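Mendamance Table Linens and Learning Blocks
Progress report to the Kallio Fund, period ending in May
Submitted by Stelios Konstantinidis, project lead, Trerkstead workshop

Summary

The grant supports the design and supply of printed table cloths and plain wooden blocks for use in family learning rooms. During this period the workshop settled the cloth design, finished the first run of blocks and delivered the first sets to the Skorkedska center. Spending remains within the approved budget.

Cloths

The printed blue cloth was selected from the two designs presented in our previous report. Families at the Saturday sessions preferred it, and staff found that a light-colored block is easy to pick out against the blue. A total of 48 cloths have been printed and hemmed. 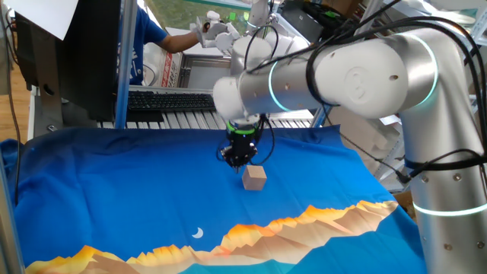
Washing trials continue. The first cloths have kept their color well, but they crease in storage and need to be smoothed by hand before each session. Tiago Morais has asked the printer to quote for a heavier fabric, and we expect to bring the price to the Fund before the second run is ordered. No change to the artwork is planned.

Blocks

The workshop has completed 1,140 small wooden cubes. Each was sanded and checked at the edges before packing. Of these, 117 were set aside for resanding and will be returned to stock when the work is done. The cubes are left unpainted, as agreed with the Fund at the outset, so that the grain and natural color remain visible.

Layout on the table

The mountain band, in orange, yellow and tan, runs along one side of the cloth, with a small white crescent moon above it. The plain blue area is left open for the blocks. Staff at Skorkedska asked that a single block be placed on the blue at the start of a session, and this arrangement has been added to the guidance sheet.

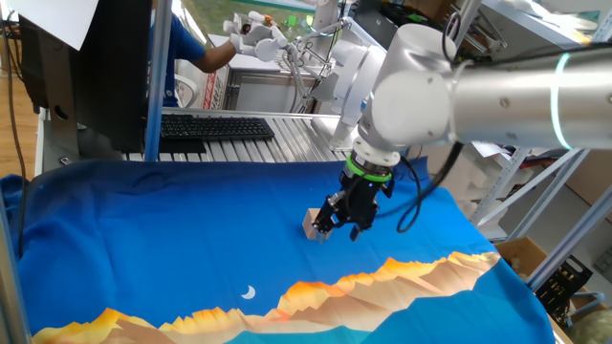 Next period

The remaining cloths will be delivered to Skorkedska together with the revised guidance sheet. Resanding will be completed at Trerkstead, and the storage bags, delayed by the supplier, will be cut and sewn there as well. We request the Fund's approval to carry the unspent travel allowance forward to cover the bags.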